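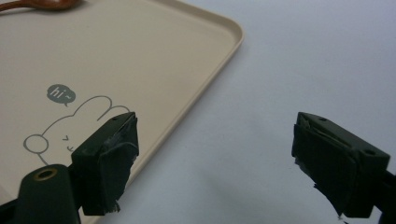
Stiffness is a measure of how hard it is to change the shape of something by pushing or pulling on it. A steel ruler is stiffer than a rubber one of the same size. Stiffness depends on the material, and it depends just as much on the shape the material has been given. A flat sheet is one of the least stiff shapes there is. For that reason, many flat objects have something added at the edge. The cream-colored tray with the bunny saying "hi ~" has a flat floor, and along the edge of the floor runs a low raised rim. A rim helps to keep small things from sliding off. It also makes a tray harder to bend, and this second job is the subject of the rest of this page.

What happens when a sheet bends

Hold an eraser by its two ends and bend it so that the middle rises. Look at it from the side. The top surface has become longer, and the bottom surface has become shorter. If you draw a row of evenly spaced pen lines across the long side before you bend it, the lines spread apart near the top and crowd together near the bottom.

Engineers have names for these two effects. Material that is being stretched is in tension. Material that is being squeezed is in compression. Between the stretched part and the squeezed part there is a layer that keeps its length. It is called the neutral layer. In a plain block like an eraser, it lies close to the middle.

Material near the neutral layer does very little work, as it is hardly stretched or squeezed at all. Material far from the neutral layer does most of the work. This one fact explains nearly everything about stiff shapes. To make an object hard to bend, put its material as far from the neutral layer as possible.

Thickness counts three times

Suppose you have two planks cut from the same tree. They have the same length and the same width, but the second is twice as thick. You might expect the second plank to be twice as stiff. It is eight times as stiff.

The number comes from multiplying the thickness by itself, and then by itself again. For a plank twice as thick, this is 2 x 2 x 2, or 8. For a plank three times as thick, it is 3 x 3 x 3, or 27. This is called the cube rule.

The cube rule works only if the layers are joined. Take a stack of 100 sheets of paper, lying loose on top of one another. When you bend the stack, each sheet slides a little over the next. Every sheet has its own neutral layer, and the stack is only 100 times as stiff as one sheet. If all the sheets were glued together, they could not slide. The block would have a single neutral layer, and by the cube rule it would be 100 x 100 x 100 times as stiff as one sheet. That makes one million. (A real glued block would be a little different, because glue is a material too and has a stiffness of its own.)

You can see the sliding for yourself. Take a thick paperback book and bend it. The edges of the pages, which were level, now make a slope. Each page has moved slightly compared with its neighbor.

Folds

Making a sheet thicker uses more material, and the result is heavier and costs more. Folding uses no extra material.

Lay a strip of paper across a gap between two stacks of books. It will sag under its own weight. Now fold up both long edges of the strip, so that it looks like a shallow gutter, and put it back. The strip no longer sags in the way it did, and it can hold up a few coins.

The paper is as thin as before. The difference is that some of it is now standing on edge. When the gutter tries to bend, the tops of the folded sides are a long way from the neutral layer, so they have to be squeezed a great deal. Paper resists this. The sides are very thin when measured from left to right, but what matters here is their height, measured from bottom to top.

The rim of a tray, the lip of a baking sheet and the turned-up edge of a metal shelf all work in this way. Look under a metal shelf and you will often find that the edge has been folded twice, first down and then inward. The second fold puts still more metal far from the neutral layer. It also hides the sharp edge from people's fingers.

Experiment: the paper bridge

You need printer paper, two stacks of books of the same height, a ruler, and some small coins of one kind.

Set the stacks 6 inches apart. Do not move them during the experiment.

Bridge one is a flat sheet of paper. Lay it across the gap and add coins at the middle, one by one, until it falls. Write down the number of coins.

Bridge two is a sheet with its two long edges folded up by the width of your finger. The folds must run from one stack to the other. Add coins as before.

Bridge three is a sheet folded back and forth along its whole width, like a fan. Again the folds must run across the gap. Spread the fan so that it is as wide as the coins need.

Bridge four is the same fan turned sideways, with its folds running along the gap. Try to guess the result before you test it.

Most people find that bridge three holds the most and that bridge four fails almost at once. A fold makes a sheet stiffer in one direction only. In the other direction the sheet can open and close like an accordion. This is why a simple tray or box lid has a rim on every side. A rim along one side alone would leave the tray easy to bend the other way.

Write down how each bridge fails, as well as how much it holds. A flat bridge sags slowly. A folded bridge often stays straight and then gives way suddenly, when the top of a fold leans over sideways. This sudden leaning is called buckling. A tall thin wall in compression is likely to buckle, so there is a limit to how high a rim can usefully be.

Cardboard

Cut through the side of a cardboard shipping box and look at the cut edge. There are two flat sheets with a wavy sheet glued between them. The flat sheets are called liners and the wavy sheet is called the medium.

When the board bends, one liner is stretched and the other is squeezed. The medium holds them apart and keeps them from sliding over each other. Between the waves there is only air. A solid board of the same thickness would be stiffer, but it would be many times as heavy.

The same plan is used in many doors inside houses, which may have thin outer panels and a honeycomb of cardboard between them. It is also found in the floors of airplanes.

Curves

A curve can do the job of a fold. Hold a thin slice of pizza by the crust and the tip droops. Press the middle of the crust down with a finger, so that the slice becomes a shallow trough, and the tip stays up. The two sides of the slice are now higher than the middle, and some of the material has been moved away from the neutral layer.

A metal tape measure is made with the same kind of curve. Pull out a length of it, and it will stand out straight with no support. If you pull out too much, the curve flattens at one spot, and the tape folds there at once.

Leaves of many long grasses have a crease down the middle. A leaf must be broad to catch light, and a broad flat leaf would droop. The crease holds it up.

Why corners are often rounded

Force passes through a material along paths, a little like water moving through a channel. At a sharp inside corner the paths are crowded together. The material at that point has to carry much more than its share, and a crack may begin there even if the rest of the object is far from breaking. Engineers call this a stress concentration.

A rounded corner spreads the paths out. This is one reason why airplane windows have rounded corners. In plastic parts there is another reason. Many of them are made by pushing hot, soft plastic into a mold, and soft plastic fills a smooth curve more evenly than a sharp point. Rounded corners are easier to wipe clean as well.

Words used on this page

Buckling: a sudden sideways bending of something thin that is being squeezed along its length.

Compression: being squeezed.

Neutral layer: the part of a bent object that is neither stretched nor squeezed.

Stress concentration: a place where force is crowded into a small part of the material.

Tension: being stretched.

Questions to work on

A plank is replaced by one that is four times as thick. How many times as stiff is the new plank?

Why does a drinking straw become so easy to bend after it has been pinched flat in one place?

Find three objects in the kitchen that have a rim, a fold or a curve that makes them stiffer. For each one, say in which direction it would be easiest to bend.

Text by Gaëtan Cordier. Last changed 3 January 2024.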